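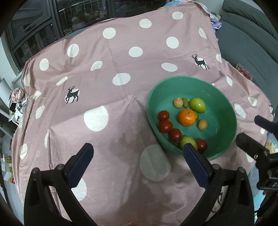 Equipment Review: Trevurent Hand-Held Gripper, Paired Set

Published Oct 5, 2023
Prepared by Jolán Tóth, Utholm Equipment Office

The Trevurent is a hand-held gripper with a camera mounted on the tool, sold singly or as a pair. The office purchased one pair in May at a price of 1,595 and compared it with the Brokow model already in service. Both were used on household handling tasks, chiefly sorting fruit and tomatoes from a deep plastic bowl.

Jaws and finger pads
The jaws open wide and stay parallel enough to take a large tomato without pushing it against the wall of the bowl. The navy pads have a finely ridged inner edge, and this held smooth-skinned fruit better than the flat pads of the Brokow. Small items lying close together remain difficult. Operators were advised to approach them from above and to close slowly.

Camera view
Both finger pads remain in view while the jaws are open, and the operator can judge the distance to the rim of a container. The corners of the picture are dark. Reviewers found this acceptable for work near the center but noted it as a drawback when the second gripper comes in from the side.

Handling
The trigger is light and returns cleanly. After 10 sessions, one pivot on the left unit had developed slight play, which was corrected with the supplied key. Users with small hands reported fatigue sooner than with the Brokow, whose handle is narrower.

Controller and software
Recordings are managed through the Kun controller. Pairing two grippers took nearly 13 minutes on the first attempt and far less afterward. The printed manual does not cover pairing, and staff relied on the online version.

Assessment
The Trevurent is recommended for two-handed tabletop work with produce and similar objects. The Brokow remains the better choice for long single-handed sessions. Replacement pads should be ordered with the set; delivery to this office took 3 weeks.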